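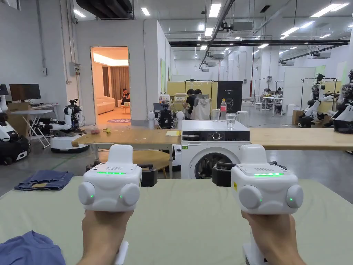 ## Equipment Planning Meeting – Minutes

Mar 16, 2022

Chair: Jayanthi Pai
Present: floor lead, data lead, purchasing, facilities

### 1. Last meeting

Minutes accepted with one change. The quote for monitor arms was from Lenz, not Dorkero. Purchasing will correct the file copy.

### 2. Hand-held grippers

The data lead asked for more pairs for the laundry station. Folding sessions are being booked back to back and any pair out for service closes a slot. Two quotes are in:

- Destorov – $956 per pair, spare jaws included, 12 weeks delivery
- Trusel – lower unit price, jaws sold separately, no firm delivery date

Jayanthi asked whether Trusel pairs could share chargers with what we have. Purchasing has the question in writing with them and no answer yet. Floor lead said operators would prefer one model across all stations, so that training is done once.

Agreed: buy 3 pairs from Destorov, total $2,868, from the current equipment line. The Trusel quote stays open until they answer on chargers. Jayanthi to sign the order.
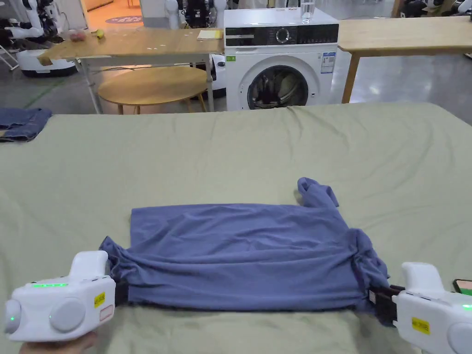 *T-shirt folding with the hand-held grippers, laundry station.*

### 3. Laundry station

Discussion of whether to add a second washer. Facilities said the water and drain work would cost more than the machine. The floor lead's view was that door and dial tasks take up a small share of session time and folding takes most of it, so a second folding surface would help more.

Agreed: no second washer this year. Facilities will price a second folding surface and two more green sheets. Size to match the present one.

Clothing stock was also raised. We have plenty of T-shirts and jeans but few long sleeves and nothing for children. Budget of 40 garments approved, mixed sizes, second-hand is fine. Data lead to write the list.

### 4. Robot arms – service contract

The Dorkero contract runs out in December. They have offered a renewal on the same terms if we commit early. Purchasing would like to see a Lenz price first. Facilities pointed out that Lenz does not service on site – units would have to be crated and shipped, and we have no crates.

No decision. Purchasing to ask Lenz for a price with shipping shown as its own line.

### 5. Other

- Label printer tape is low. Order with the next supplies run.
- Booking sheet: please put the station name first, then the operator.

### Actions

- Jayanthi Pai: sign Destorov order
- Purchasing: chase Trusel on chargers; Lenz service price
- Facilities: price folding surface and sheets
- Data lead: garment list

Next meeting to be set once the Lenz price is in.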